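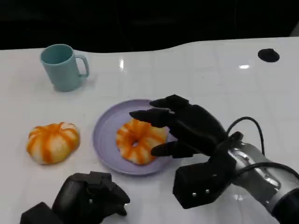 4. Posting a death notice (public figures)

Filed under: Newsroom Guide > Politics Desk > Obituaries

Use this for sitting or former office holders only. Everyone else goes through section 6.

1. Log in to Cladau. Open the Politics tab, then New Notice.
2. Type the full name as it appears on the ballot. No nicknames in this field.
3. Enter age, last office held, party. Leave cause of death blank unless the family or the office has given it on record.
4. Add two sources. One has to be a person you spoke to — a post on social media doesnt count.
5. Pick a prepared obit from the Quinlan folder if there is one. Check the date at the top. Anything older than last December needs a fresh read, esp. spouse and children.
6. Save as Draft. Send to the duty editor. Wait for the green tick.
7. Publish. Alert goes out by itself, do not send a second one.

Caution: Publish can't be undone once the alert is out. More than 101 subscribers papers take the feed directly.

Note: headline limit is 27 characters on the Cakthorpe edition. Longer ones get chopped.

Note: funeral times and flag orders go in the Updates box, not the body text. Newest on top.

If the tick doesnt show, call Ming-te Kao, ext. 517. Still stuck — use the Zululau backup form and paste it over later.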